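桌上的小东西

每到十一月，天黑得早，我就会想收拾书桌。书房里别的地方可以马虎，唯独桌面不行，那是一天里眼睛停得最久的一块地方。木头的颜色浅浅的，灯一照就泛起柔光，笔搁在上面，纸搁在上面，都好看，也都容易越搁越多。

笔、纸，和一只网格收纳架：

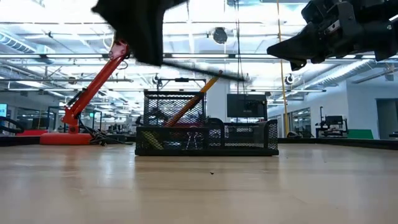
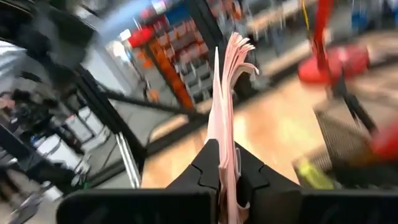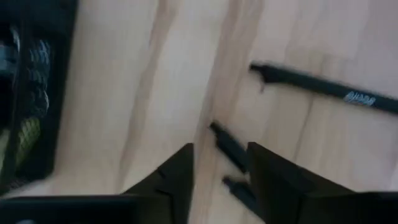
我对文具的偏爱，说起来要怪老家巷口那间小铺子。铺子窄得两个人要侧着身才能错开，铅笔按把卖，彩纸按张卖，老板娘用旧挂历把纸卷好，再套一根橡皮筋递给你。我攒下的零钱大半都交给了她，买回来的纸又舍不得用，压在抽屉底下，一压就是好几年，边角都翘起来了，还是觉得漂亮。

后来搬到城里，常去的换成了Vendolgate。那是一家两层楼的文具店，店里的货品将近4,000种，光是便条纸就占了整整一面墙。我在那里买过一只Tranetti的金属网收纳架，99元，后面一格高，前面一格矮，用到今天也没有变形。网格的好处用久了才体会得到：里面放了什么，从外面瞄一眼就知道，灰也不容易积在角落里，拿到水龙头下冲一冲，擦干又是新的。

收拾的时候，我习惯先把所有东西都拿出来，桌面擦一遍，再一样一样往回放。铅笔立着放，笔尖朝上，省得在格子里戳断了芯；黑色的签字笔每天都要用，干脆就留在手边，横着躺着都行，不必非要它归队。彩纸最麻烦，一叠纸拿在手里，上头总要散开，得在桌上轻轻墩几下，墩齐了再夹起来。我用的是Farah的长尾夹，夹口宽，150张一叠也咬得住，只是新买来时弹簧很紧，手指要多使点劲。

朋友来喝茶，看见我对着几支笔挪来挪去，总笑我闲。其实这点活儿一壶茶的工夫就做完了，茶还温着呢！做完也没有什么大不同，第二天早上坐下来，伸手就摸到想用的那支笔，心里舒坦一点，信也愿意多写两行。前几天我又翻出一叠没拆封的粉色信纸，写了三张，剩下的仍旧收回抽屉里去了。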